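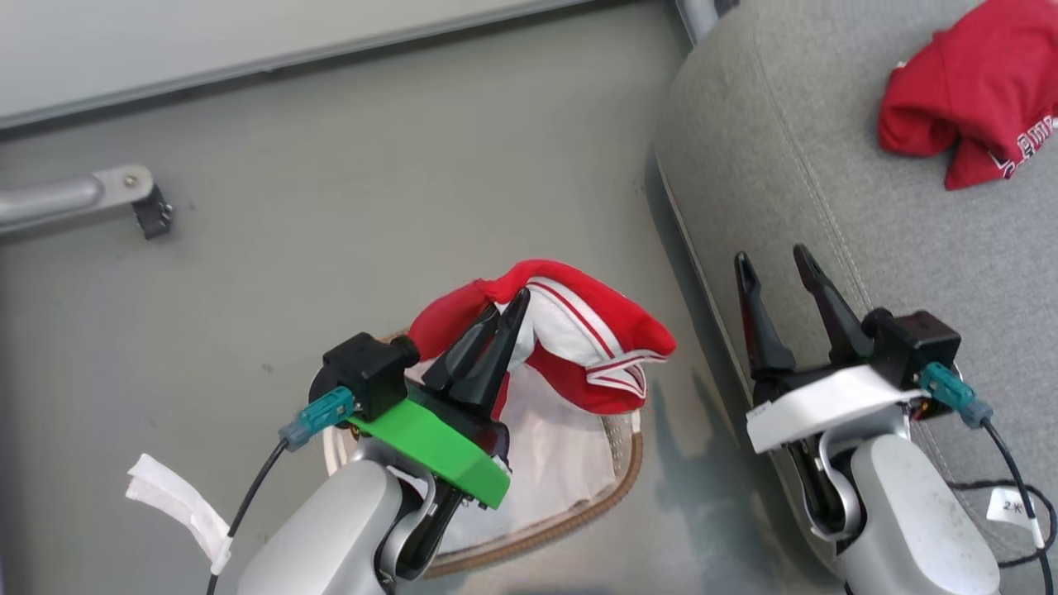

RUSTOW, September 17, 2025 - Dornside Rugby Club has confirmed a three-season extension of its principal partnership with Prudosell, the regional home-insurance broker that has supported the club's senior teams since 2019. The agreement covers the men's and women's first teams and, for the first time, the club's full junior section.

Under the terms of the extension, Prudosell will remain the lead name on all senior playing apparel through the end of the 2027-2028 season. The company will also become the title partner of the Dornside Junior Festival, held each May at Pillay Park. This year's festival welcomed 53 teams over two days and was the largest in the event's history.

A portion of the partnership income has been set aside for the junior section, which has 185 registered players between the ages of six and 17. The club will use these funds to reduce registration fees for families with more than one child enrolled, to extend coach certification to all age groups, and to provide transportation to away fixtures for the under-15 and under-17 squads. The revised fee schedule applies to the current season. Families who have already paid at the previous rate will receive a credit to their account by the end of the month.

Rowena Layug, Chief Executive of Dornside Rugby Club, said: "Prudosell came to us when the women's program was in its first year and our junior numbers were far smaller than they are today. The company has been a patient and involved partner. This extension allows us to plan over several seasons, and it places junior rugby within the main agreement, where our members have asked for it to be."

The announcement follows a strong opening to the season at Pillay Park. The men's first team drew a crowd of 2,446 for its opening home fixture, the highest attendance for a league match at the ground since the East Terrace was rebuilt. The terrace brought the licensed capacity of Pillay Park to 3,000, and the club expects to come close to that figure for the holiday fixture in December.

The women's first team begins its home program next month, following two away fixtures. Season ticket holders are admitted to all women's matches at no further charge, and single tickets may be bought online or at the gate. Under the new agreement, Prudosell will fund free admission to women's league matches for all registered junior players, each accompanied by one adult. Junior membership cards should be presented at the Mill Street entrance.

The partnership does not alter the name of the ground. Pillay Park will continue under its present name, in line with the resolution adopted by members at the last annual general meeting. Existing agreements with matchday partners and the suppliers of the clubhouse are likewise unaffected.

Season tickets remain on sale in all categories, and the purchase window for returning holders has been extended by two weeks. Supporters who wish to change seats should contact the ticket office in person or by telephone, as seat changes cannot be processed through the online system. The office is open on weekdays from 9 a.m. to 4 p.m. and for two hours before each home fixture.

Registration for the next Dornside Junior Festival will open in January. Visiting clubs that took part this year will be contacted directly with entry forms and details of the revised age-group format.

Media inquiries should be directed to the Communications Office, Dornside Rugby Club, Pillay Park, Rustow.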